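Arm keeps letting go of gears when the hand closes
Forum > Small Arms > Faults and Fixes

gearhound182
Running the Skomik planetary job on a dark mat, controller set to 2000 for speed. Ten or so good picks, then it threw fault 2801 and the hand opened by itself, over the plate. Scared me a bit – my fingers were right there. These are from that setup:

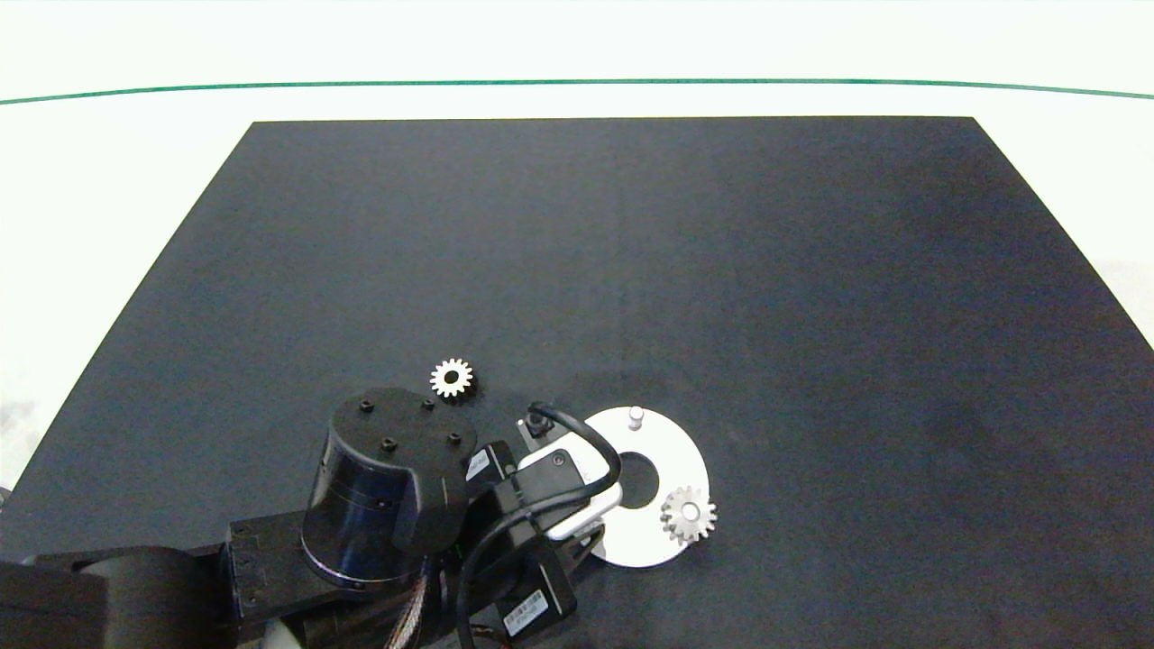
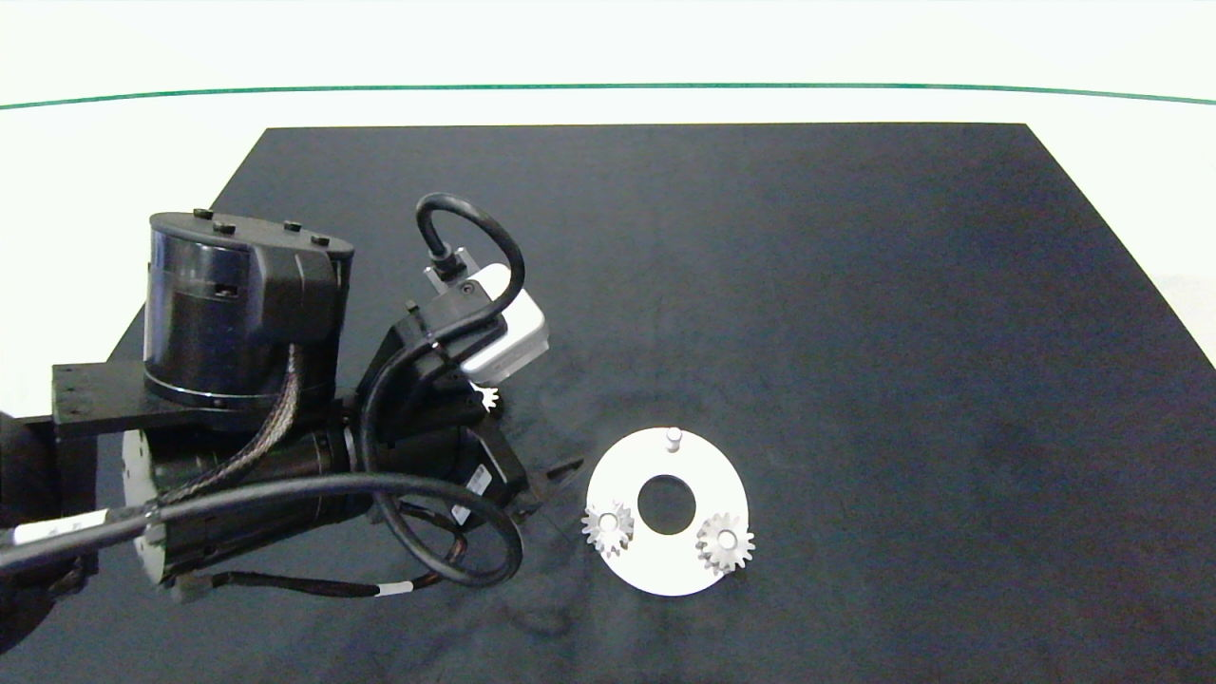
The next two are the wrist view.
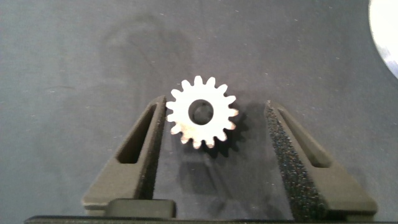
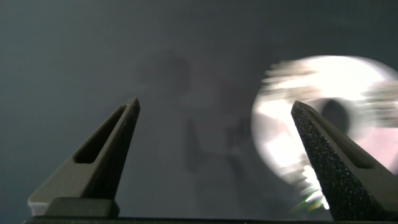
The Skomik manual says 2801 is "grip lost" and nothing else. Anybody get past that?

Abhishek Rana
Had 2801 all of August. Bad crimp on the wrist cable. Wiggle it with the power on and watch the log.

pathak_fan
Please don't wiggle anything with the power on!! And it's not the cable, it's the speed. Drop it and try again.

Abhishek Rana
Mine did it at a crawl, so no.

gearhound182
Dropped the speed, still got 2801 twice. Ordering a cable from Sondovier. And I wired in a stop button – should've had one from day one.

pathak_fan
OK, maybe the cable. Still say 2000 is too fast.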